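The robotics club at Jesgate meets after the last class and stays until 9 p.m. Edem Gbeho, who runs it, has 13 students this year and a single task for them: clear a table with two arms. All of the work so far is in simulation – cans, boxes and a cup, set out differently for each run.

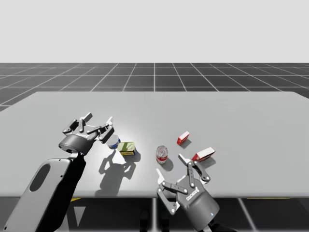
According to Ebenezer Owusu, the hard part is deciding which arm goes first, and his team "lost most of January to that."

The club has logged 833 runs. Gbeho wants every student to write up one failed run before the Brurnik meet in spring.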